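Varnished tables against painted walls: clearing, wiping, resetting
Yufang Kong, Momumport
Speaker notes, 31 Jan 2024

Slide 1. Title
Introduce self. Property upkeep side of Momumport, furnished rentals. Talk covers one surface and the strip of wall behind it. Bathrooms and kitchens are in the July session. Questions at the end, except on dilution, which can be asked as we go.

Slide 2. Scope
The site is Sjöberg: 107 units, one table per unit, all wood with a gloss varnish. In most units the long side of the table is against the wall. Tenants do their own daily cleaning. Our staff do a full wipe at each inspection and log the result.
Last year's log has 154 entries under "table or adjoining wall." Read the definition aloud: any mark that remains after one pass with a damp cloth. An entry is a mark, so one table can have several.

Slide 3. Where small items end up
Small upright items go to the back. People push a cup toward the wall to free up the front of the table, and it stays there through several wipes. The cloth goes past it. Over time there is a patch with a different finish from the rest.
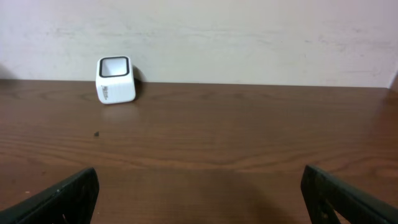 On a gloss finish, the back edge should be checked at a low angle. Viewed from above, a film of old cleaner looks the same as clean varnish. Crouch, look along the surface toward the wall, and move your head from side to side. Film shows as a dull area that interrupts the reflections of whatever is standing on the table.
Do not use a flashlight pointed straight down. Two people on my team did this for a month and passed every table.

Slide 4. The wall strip
We treat the lowest 20 centimeters of wall above the table line as part of the table. Flat paint behaves differently from varnish:
It holds gray marks from hands and objects.
It burnishes if rubbed, which leaves a shiny patch that is harder to deal with than the mark.
It streaks if the cloth is too wet, and the streaks dry horizontal if you wipe horizontally.
Method is a separate cloth, wrung hard, pressed and lifted. No circles. If the mark is still there after three presses, log it and leave it for paint.
Check for shadow before logging. Light from one side puts a dark patch on the wall next to any object standing close to it. Move the object and look again. Several log entries last year were closed with the note "no mark found."

Slide 5. Clearing order
Back to front, then wipe, then front to back for the reset. The usual mistake is to start with what is nearest.
1. Remove upright items at the back first, while there is still something in front to remind you the job is not finished.
2. Remove anything lying on its side. Cylinders roll once the surface is damp.
3. Remove soft packs and paper.
4. Dry pass for crumbs and grit. Lift, do not drag — grit under a cloth is what scratches varnish.
5. Damp pass with the grain.
6. Dry pass with a clean cloth.
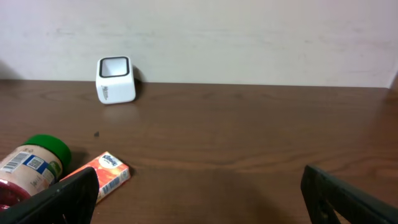 Step 4 is the one skipped most often. A speck in the middle of a table is easy to miss against wood grain, and a damp cloth will carry it the full length of the surface. The dry pass takes under a minute. Use the Astton cloth, folded in four, and turn to a new face when one side has picked up debris.

Slide 6. Handling what you remove
Jars: check that the lid is tight before lifting, one hand on the body, and stand the jar up on the tray. Do not pick up by the lid. Keep the label dry, as wet label adhesive transfers to varnish and needs a second treatment.
Tissue packs: put them on the tray away from the bottle. Once damp they are no use to the tenant.
Cups: look inside before tipping. Wipe the underside before it goes back. A clean table with a dirty cup base on it will be logged again at the next inspection.

Slide 7. Cleaner
We use Dritex, diluted, in 500 ml bottles. Spray the cloth, never the table. Spray on the table runs to the back edge and sits in the gap against the wall. Label each bottle with the mixing date.
No wax and no oil polish on these tables. Both build up on gloss varnish and both soil the wall paint on contact.

Slide 8. Reset and log
Items go back where they were found, with one change: leave a hand's width between anything upright and the wall. This gives the tenant room to wipe behind it and keeps rims and handles off the paint.
Log format is unit, surface, distance from left end, action taken. "Dirty" is not an entry. Blank log sheets are on the side table by the door, please take one before the practical.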